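Renata Kurek
Spent the morning on the spare room. Mei Ridgeway gets here in March and stays 10 nights, so the bed has to be right.

Renata Kurek
Bought the bed secondhand from Cristian, 80 dollars with the headboard. The mattress is new, a Jedlow, on the firm side.

Renata Kurek
First set of sheets went back. The label said deep pocket and the corners popped off every time I sat down.

Renata Kurek
Second set is from Bustton. Cotton, elastic all the way around. Washed it twice before using it. It shrank a little and now fits better.

Renata Kurek
Order I use: both corners at the headboard end, then the foot, then pull the sides down. Starting at the foot never worked for me.

Renata Kurek
Next thing is wrinkles. I don't iron sheets. I take them out of the dryer while they are still a bit damp and put them straight on the bed.

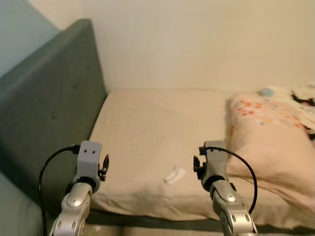
Renata Kurek
Cream was the right color for this room. I looked at white first and it was too stark for a guest bed. The gray-green headboard goes with it better than I expected, and the wall is a pale cream too. Still some creases to smooth out.

Renata Kurek
Blanket and top sheet go on tonight. Édgar is lending me a reading lamp.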